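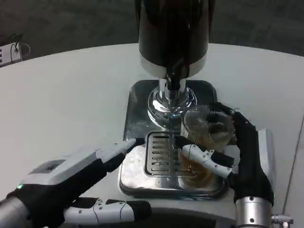

List: service-robots-buyers
Date: 2020-10-01
Subject: Re: what to put in a first-year budget for a two-handed pouring setup

An earlier message on this list said:

> We're a small events hall and have been asked to price a
> two-armed robot for drinks service. The quote for the robot
> itself is fine, I can read that. What I can't work out is
> everything else. Do I need a special dispenser? What about
> cups and a table? My manager wants one figure by the end
> of the month and I don't want to go back for more money
> in spring. Also, is it worth paying extra for hands with
> fingers when a plain gripper is so much cheaper?

Oh, I'm so glad somebody asked this! We went through the whole exercise at the Draruvberg visitor center in September and I still have the spreadsheet open, so take what's useful.

Dispenser first. You don't need a special one. We priced an "automation ready" model and then a regular countertop beer dispenser, the tall column kind with a drip tray underneath, and the regular one is what we put in the plan. The two things I would check before ordering are how much room there is between the nozzle and the grate, and whether a hand can get in from the side with a cup in it. Fingers wrapped around a cup take up a lot more room than the cup does! I cut a cardboard hand (very scientific) and took it along to the supplier.

I put 800 dollars on the dispenser line and 300 on the table line. Don't skip the table. Ours was going to be "whatever we have" until we started drawing reach circles, and then it got its own row. A big light-colored top with a matte finish was my pick. It's easy to wipe down and you don't get the glare. You'll get plenty of glare from the steel tray as it is, so ask your vendor how their cameras cope with shiny metal.

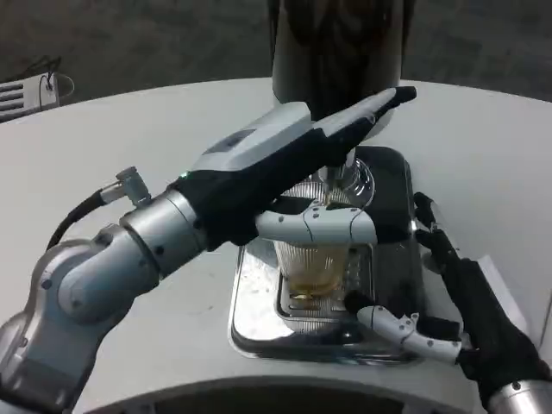
On hands versus grippers, I'm firmly on the side of fingers if you can stretch to it. A ribbed cup with a little beer in it is a lovely test piece. It's clear, it's light, it can be squeezed too hard, and the nozzle is right over its mouth, so the hand has to keep out of the way of the spout while it holds on. Ask for a demo with your own cups. Bring a sleeve of them. If the vendor wants to use theirs, fine, but do yours too, and ask to try it with the cup tilted as well as standing on the grate.

And get both arms quoted. I know one arm looks like plenty for one cup. Our plan started that way, and then we wrote out the job step by step (fetch the cup, hold it, work the dispenser, set it down) and wanted the second hand free for nearly all of it.

Small stuff that I missed in the first draft and had to add:

Cups for practice. I put down 200 and I'd go higher next time.
Beer for practice! We're planning on water for the early runs, but foam is its own thing, so leave money for the real stuff too.
Cable runs and a power strip, and somebody to decide where they go before the table is in place.
Spare finger covers. Ellusus quoted us these as a separate item, so read the exclusions page.
Cleaning. Drip trays get splashed, and I'd keep a line for wipes and a spare grate.

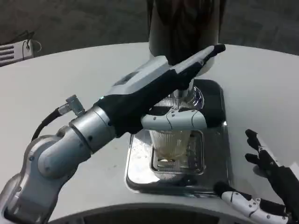 For staff time I allowed 2 people for the whole setup period, one to run the arms and one to reset cups and keep the tray clean. It felt generous on paper and my boss questioned it, but I'd defend that line before any other. If you drop it, the reset work falls on whoever is supposed to be watching the robot.

As for the single figure, could you ask for it in two parts? Ours went in as equipment and then running costs, and the second part was much easier to get approved once it had its own heading. Sallwood did their budget the same way, I think, and Amadi may be able to share a template if you write to them off list.

I can send you my spreadsheet with our prices taken out. The tab for the table is a mess, but the rest of it adds up. And please post what your vendor says about the cup demo, I'd love to compare!

Draruvberg visitor center, equipment planning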